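Robot operators wanted: gripper finger and wrist camera comparison
Posted 4/21/19
Contract, part time, on site at Asgate
Contact: Uchenna Akande

Lota is seeking operators to run a comparison of gripper fingers and wrist cameras on a two-arm bench setup. The work is repetitive, closely specified and done mostly from a seat beside the bench. The results will be used to choose the finger and camera combination that goes onto the next build of our Ojo controller.

Background

We have been running household tasks on the same table since March. The tasks are plain ones: open a drawer, put a small item in it, close it, move a packet onto a tray, take it off again. The arms manage most of these with the standard fingers. Results get worse when contact is made near the edge of a part, or when one finger blocks the wrist camera's view of the thing being gripped. We do not yet know how much of the loss comes from finger shape and how much from the camera position, and the trials in this posting are meant to separate the two.

Two finger shapes are under test. The flat blade has a squared tip and suits thin parts and narrow gaps. The hooked finger has a rounded end and is meant to hold on to a handle or a raised edge while the arm pulls. Both are fitted to the same gripper body with the same screws, and operators will be shown how to change them over. 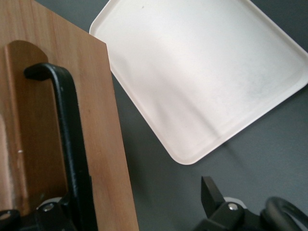
Camera position is the second variable. At the close setting the fingers fill a good part of the view and near surfaces go soft. At the far setting focus is better but small items are harder to pick out. Operators will be asked to complete trials at both settings and to record, after each one, whether they relied on the wrist view, the fixed view or both. This is a short form and takes less time than resetting the bench.

The full plan is 4000 trials, split evenly between the two finger shapes, giving 2000 for each. A pilot of 1223 trials has already been completed by our own staff and does not count toward the total. The pilot data will be used for training operators and for checking the scoring sheet.

The work

Operators will:

Drive the arms through each task from the control station, using the controller named on the trial card
Reset the table between trials to the layout shown on the card
Score each trial as complete, partial or failed, using the written criteria
Change fingers and check screw tightness at the start of each block
Log any contact between the two arms, however light
Stop the arms and call the bench lead if a cable catches

The drawer task makes up the largest share of the plan. The cabinet has a dark bar handle on each of its two drawers, and the arm has to approach square to the front face. Approaching at an angle tends to push the whole cabinet across the table. The other arm stays parked clear of the cabinet during the pull.
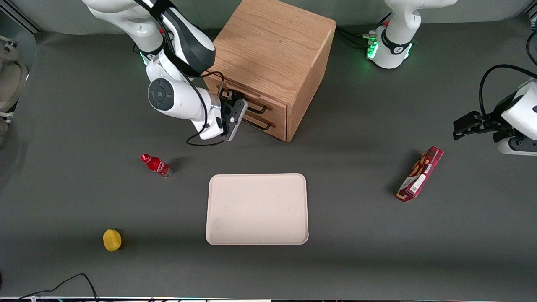
Right gripper at the upper drawer handle, both drawers closed, with the left arm held off to the side.

Items on the table are ordinary packaged goods chosen for their size and surface. A slim box, a small bottle and a sponge-like piece each give the fingers something different to deal with. Layouts vary from card to card, and the position of the tray relative to the cabinet is part of the layout. Please do not straighten it.

Two controllers will be used. One is our own Ojo unit. The other is the Trudedholm hand controller, which has a lighter feel and a shorter travel. Each operator will use both, in an order set by the trial plan. A preference for one or the other is fine, and there is a space on the form for it, but trials cannot be swapped to suit.

How trials are scored

A drawer opening is complete when the drawer is far enough out for an item to be lowered in without touching the front panel. Partial means the drawer moved but did not reach that point. Anything else is a failure, including a trial in which the drawer opened and the cabinet moved past its mark. The operator scores first from the bench. A second person then scores from the recording without seeing the operator's result. Where the two scores differ, the trial is reviewed by the bench lead.

Recorded views are not always sharp. Motion blur at the wrist is common, and scorers are expected to work with it and to mark a trial as unclear where the drawer edge cannot be judged.

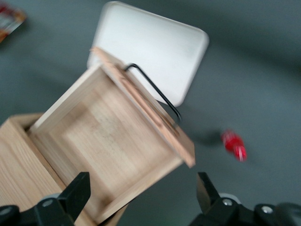 Words: Chibuzor Amadi, bench lead, Lota

The scoring rules were rewritten after the pilot. The earlier version left "open" up to the operator, and people had different ideas about it. Applicants who have worked from a loose protocol before will find this one stricter. Suggestions for changes are collected at the end of each block and are not applied in the middle of one.

What we are looking for

Steady hands and normal or corrected colour vision
Able to sit at a control station for long blocks, with breaks
Comfortable filling in forms accurately in English
Willing to repeat a task without changing how it is done

Experience with robot arms, remote handling equipment, cranes or lab work is useful but not required. Full training is given on paid time. Operators who already know a different gripper system should say so in their application, as we try to balance experience across the trial plan.

Not required: programming, a degree, or knowledge of camera calibration. Calibration is done by staff before each block.

Conditions

Paid hourly, including training, breaks and time lost to equipment faults. Closed-toe shoes are required in the bench area, and long hair must be tied back. Loose sleeves and bracelets are not allowed at the table. The bench area is on the ground floor with level access. Adjustable seating is provided, and the control station can be set up for left-handed operators.

Video is recorded from the wrist cameras and from a fixed camera at the bench. The fixed view may pick up hands and forearms during resets. Successful applicants will be asked to sign a consent form covering storage and use of these recordings within the project.

How to apply

Send a short letter and a list of relevant work to Uchenna Akande at the Lota office, Asgate. State which hours you can work and whether you can commit to the full block schedule. Shortlisted applicants will be asked in for a practical session consisting of the drawer task and one tray task, with each controller. The session is paid at the training rate.

Technical questions about the trial plan can be directed to Chibuzor Amadi.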